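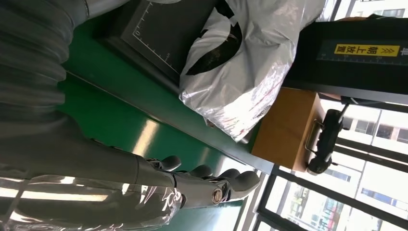 A question that came in from one student last fall, after the first information session, was whether a person who had never written a line of code could be of any use on a robot hand team. The answer given then still applies. Several of last year's strongest team members joined from nursing, theater design and accounting, and learned what they needed during the term.

The Welen Institute invites applications for student places in the Turia Manipulation Project, a two-semester course and competition program in which teams teach a robotic arm and hand to handle ordinary objects. Work begins in September in the Magbanua Building.

About the project

Turia teams prepare for the Plistus Challenge, a yearly contest among student groups. Each team is given a set of tasks involving items that bend, crumple, slide or tip over, such as bags, boxes and small tools. Teams are scored on finished tasks, on the care with which objects are handled, and on the quality of a written report. The full task list is released to registered teams at the start of the second semester.

Places available

There are 16 student places for the coming year. Last year the program received 112 applications. Students from any department may apply, including part-time students and those in their first year. Students who have already completed the course may apply again as team leads but will not receive credit a second time.

What participants will do

Participants guide the arm through tasks by hand control, record and label the attempts, and help train and test the programs that run the arm without a person at the controls. They also set up work surfaces, keep the equipment log, and write up results. Every participant takes a turn at each of these jobs in the first semester. In the second semester, members may ask to stay with the work that suits them best.

Time required

The program asks for 9 hours a week during the semester, of which four are scheduled lab time. Lab sessions are held in the late afternoon and end by 7:30 p.m. Absences should be reported to the project office before the session begins. Members of the competition team should expect extra practice in the three weeks before the contest. Travel and lodging for the contest are paid by the Institute.

Requirements

Applicants must be enrolled in good standing and must complete the lab safety course before their first session. Long hair must be tied back in the lab, and closed shoes are required. Some experience with programming, sewing, machining, video work or technical writing is welcome but will not decide an application.

How to apply

Send a one-page letter stating why you wish to take part and describing one thing you have built, repaired or organized. Include a current class schedule and the name of one instructor who may be contacted. Letters may be left at the project office, Room 328, Magbanua Building, or submitted through the student portal under Turia Manipulation Project. Selected applicants will be invited to a short group interview and a practice session in the lab.

Students who need changes to the workspace or schedule because of a disability are asked to mention this in the letter or to contact the project office directly. Such requests are not considered in the selection of participants.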